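Ticket 46 – Flekell hand-held grippers, pose track drops out during demonstrations
Opened by: Senad Kelmendi
Assigned to: Nataša Halilović
Status: monitoring

Tracking is lost for up to 3 seconds when the operator turns towards the glass. 6 of 40 demonstrations rejected on import.

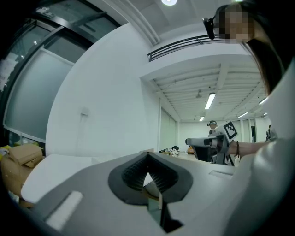

Firmware matches on both grippers. Swapping left and right made no difference. Clock offset between head camera and grippers checked, within limits.

22 Jul 2025, N.H.: Exposure locked on all cameras, map rebuilt with a slow pass along the doors and the white wall – the wall gives the tracker very little to hold. 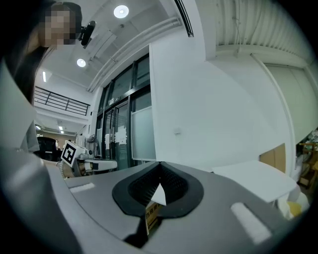 Gripper view towards the glass doors, marker box on the left.

Next: repeat the full set with the new map. Do not delete the rejected files.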